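3.2 Base plate, gears and work surface

The parts were chosen so that a single assembly could be laid out in a small area and returned to its starting state by hand between trials. The full set, referred to below as the Urkisum set, consists of a base plate with fixed pins and a number of spur gears bored to fit them. A gear counts as seated when its lower face lies against the plate over its whole width. A gear resting on the shoulder of a pin, or tilted against it, counts as unseated, however small the tilt.

The plate is flat and circular, with a round hole through the middle. Three short cylindrical pins stand on it, spaced roughly evenly around the hole. Figure 4 shows the plate with no gear yet on its pins. Plate and pins are white, and the gear has a silvery finish, so that the bore is easy to tell from the pin when the two are brought together. The outline of the plate also stands out clearly from the dark mat beneath it.

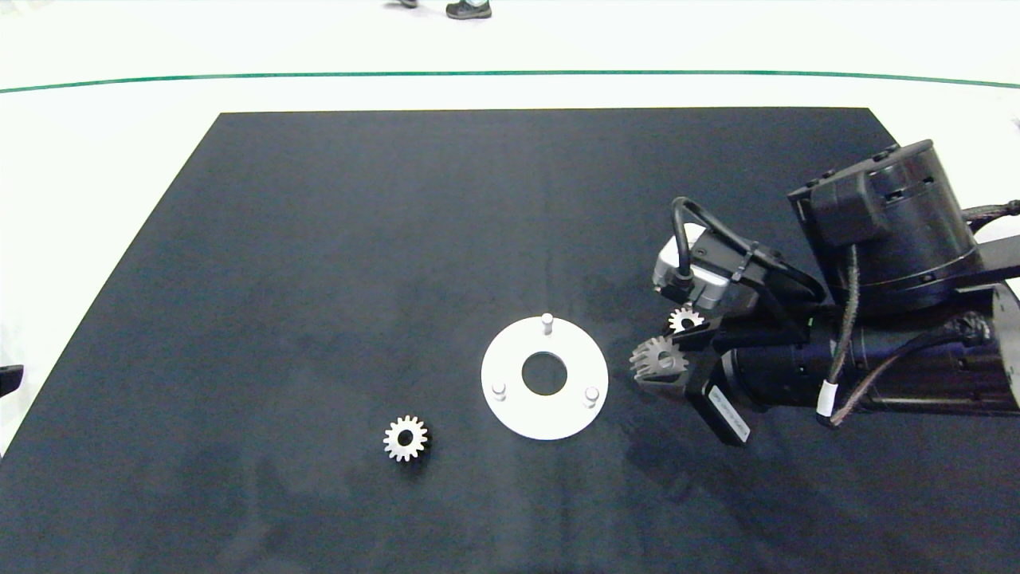 Vol. 8, No. 2

Figure 4. Base plate with three pins, and a metallic spur gear lying flat on the mat.

The plate is not fastened down. In early trials with the Carbone layout it was clamped, and forces at the pin were then higher than those met in ordinary bench work, where a light part will shift a little and settle. Leaving it free made the task harder in one respect — a gear pressed down off-centre tends to push the plate along — but gave results closer to those reported by the Furside workshop for hand assembly of the same parts.

The mat serves two purposes. It provides enough friction to hold the plate against light sideways contact, and it keeps the teeth of a dropped gear from striking the hard floor. Its fabric picks up marks with use, and these were left in place during the trials. The mat was brushed after every 60 placements to remove loose grit, which can lodge in the bore and prevent full seating.

Gears were set out flat, bore upwards, at a start position drawn at random for each trial. Starts that left a gear touching the plate were discarded and drawn again. The angle of the teeth was not controlled. As the pins are plain cylinders, the angle has no effect on the first gear; it matters only from the second gear onwards, when the teeth must mesh as the part is lowered. First placements and meshing placements are therefore reported separately in Section 4.

The complete series comprises 1,456 placements, divided into blocks of 100 with a shorter final block. Pin wear was checked at the end of each block using the Cliduro gauge, and a plate was withdrawn if any pin could be moved by finger pressure. Withdrawn plates were replaced by new ones of the same pattern, and the block that had just ended was kept in the results.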